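Right arm drops out whenever the cable loops up over the gripper

Posted Jul 9, 2021 in Prukau help, by marblebench

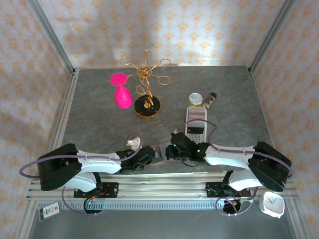
Both arms on the rail, glass rack at the back, pink glass next to it.

I've got two arms facing each other and I'm trying to get them to hang a wine glass on the rack. The left one behaves. The right one goes limp partway through a reach, always on a long stretch towards the middle, and last night it came down hard on the table (no breakages, phew!). The log just says fault 52. I've swapped the power supply and dropped the speed to 70 per cent, same thing. Any ideas before I take the whole arm apart?

skostance_fan
Sounds like a dud motor. Mine did that in June, bought a new one, fine since.

plellier345
Hang on, don't buy anything yet! Fault 52 on mine was lost comms, and it was the cable. That purple one has a big loop standing up over the gripper, and if it tugs on a long reach the plug can work loose at the base. Power off, prop the arm up so it can't fall, reseat both ends, then clip the cable along the link with a bit of slack at each joint. And keep your hands out from underneath while you test, please.

drawer_of_bolts
What plellier345 said. Also set the timeout to 2000 ms, mine was far too twitchy as it came.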